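Print this page | E-mail this page

Getting limescale and soap film off bathroom fittings

Hard water leaves a chalky crust on taps, shower heads and the bottom edge of screens. The longer it sits, the harder it is to shift, so a wipe-down after the last shower of the day saves a lot of scrubbing.

For chrome taps, soak a strip of old towel in plain white vinegar and wrap it around the spout. Leave it for 20 minutes, then rub with a soft cloth and rinse well. Don't use vinegar on brass, gold-coloured or matte black finishes. It can dull them for good. A drop of dish soap in warm water is the safer choice there.

A shower head that sprays sideways is usually blocked. Half fill a freezer bag with vinegar, hold it over the head with a rubber band and leave it overnight if the head is chrome or plain plastic. In the morning run the hot tap for a minute and poke out what is left with a toothpick. If yours has rubber nozzles, flex them with your thumb instead.

Glass screens take a paste of 4 tablespoons of baking soda and enough water to make it spread. Work in small circles with a damp sponge, rinse from the top and pull the water off with a squeegee. I keep a Pretia squeegee on a suction hook inside the shower. The blade lasts me 6 months before it starts leaving lines.

Grout needs a stiff brush and patience. An old toothbrush is fine for corners but too soft for a whole wall. Keep acid cleaners off natural stone and off cement grout that hasn't been sealed.

Never mix vinegar with bleach, or use one straight after the other on the same surface. The fumes are dangerous. Open the window, wear gloves and keep cleaners in their own labelled bottles.

Towels and bath mats hold more damp than most people think. Hang them spread out, and wash the mat when you wash the towels.

Print this page | E-mail this page
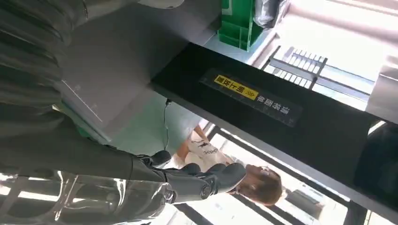
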